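Zerkwood G2 parallel gripper
Two-finger electric gripper for bench arms, supplied with soft and rigid pads

Overview | Specification | Pads | Test notes | Ordering

The G2 is a two-finger electric gripper for small arms used in picking and sorting work. It replaces the G1 and keeps the same bolt pattern, so existing adaptor plates can be reused. The controller is built into the body. One cable carries power and data.

Specification
Stroke: 90 mm, fully open to fully closed
Mass with pads fitted: 376 g
Closing force: adjustable in 19 steps
Cable length: 282 cm
Position feedback: yes, from both fingers
Force feedback: estimated from motor current
Mounting: G1 pattern, four bolts (supplied)

Pads
Two sets are included. The soft pads are ribbed silicone and give under load. They suit fruit, vegetables and anything with a curved skin. The rigid pads are flat nylon with a chamfered tip, which goes further into narrow gaps and over thin rims. Changing a set takes two screws per finger. Run the zero routine after every change, or the reported opening will be wrong by the difference in pad thickness.

Test notes
The G2 was compared with two other grippers on the same arm: the Werley three-finger unit and the Ollus suction cup. The tests were set up by Aaliyah Després and run by Bayu Govindasamy. The task was to lift single items of produce out of a basket and put them into a bowl. A fixed camera supplied the view used for planning, with no camera on the wrist.

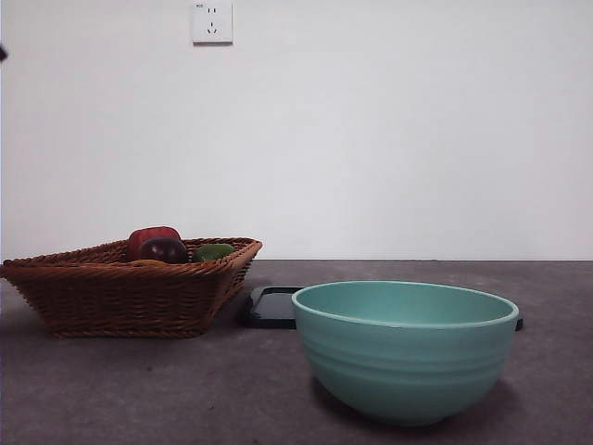 Produce task: wicker basket at left, ribbed bowl at right, dark tray behind the bowl.

Basket picks are harder than picks from a flat surface. The sloping sides limit the angle of approach, and items resting against each other leave little room for a finger on the far side. With soft pads the G2 managed most items when the fingers were opened only slightly wider than the item before descent. Opening to full stroke caused contact with the basket rim and is not advised.

The Werley unit held round items more firmly once it had them. It needed clear space on three sides and often moved neighbouring items on the way in. The Ollus cup was the quickest of the three on smooth skins and needed no side clearance, but it would not seal on small items with tight curvature. It also picked up loose strands from woven surfaces if lowered too far.

For placing, set the release height so that the pad tips clear the bowl rim before the fingers open. The G2 opens symmetrically, and a finger too close to the rim will push the bowl sideways.

Known limits
Force estimates are poor below step 3. Use position feedback there instead. The soft pads mark with dark juice and should be washed in warm water without solvent. The body is not sealed and must not be rinsed.

Software
A driver for the Helmy controller is included from the March release. Earlier Helmy versions will open and close the gripper but do not report force.

Ordering
G2 with both pad sets, cable and bolts: ZG2-S
Spare soft pads, pair: ZG2-P1
Spare rigid pads, pair: ZG2-P2
Adaptor plates are sold separately. State the arm model when ordering.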